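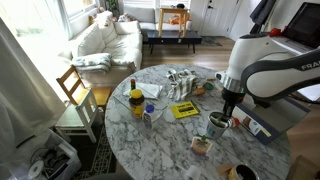 4. Fitting and living with your Promanlow water filter

Please read this section before turning anything. The previous edition put it after the part about turning things, and our helpline in Harketbridge had a lively July.

4.1 Before you start

1. Shut the stopcock under the sink. If it hasn't moved since the house was built, work it back and forth gently. Do not fetch the big spanner.
2. Open the cold tap and let it run until it stops.
3. Put a bowl under the pipe. There is always more water in there than you think.

4.2 Fitting the cartridge

1. Unscrew the housing anticlockwise, seen from below. You will be lying on your back by now, so take a moment over this.
2. Take the cartridge out of its wrapping. All of its wrapping, including the clear film over both ends. A filter with the film on lets nothing through, good or bad.
3. Check that the black sealing ring sits flat in its groove. Smear it with the grease from the small sachet. Butter is not a substitute, whatever your brother-in-law did with his.
4. Push the cartridge up until it clicks.
5. Screw the housing back on by hand. When it feels tight, stop.

CAUTION: Do not use the Prikmont adaptor with plastic pipe. It grips well enough to crack it.

4.3 First use

1. Open the stopcock a quarter turn and look for drips. Wipe everything dry and look again.
2. Open it fully.
3. Run the tap for 6 minutes. The water will come out grey, then cloudy, then clear. Water the plants with the grey if you like; it is only carbon dust.

Note: The filter will cough and spit for a day or so while the air works its way out. Guests may remark on it.

4.4 When to change the cartridge

Change it after 3000 litres or one year, whichever comes first. The dial on the Koivisto model keeps count for you. On the plain model, write the date on the housing in pencil. Ink washes off, and you will never remember.

Never connect the filter to the hot supply. Anything over 60 degrees softens the housing, and the guarantee softens with it.

Text: Leena Seppälä. Checked by Ritva Mäkelä, who fitted one using only these steps and has asked for a longer section on drips. See 4.5.

Revised April 2019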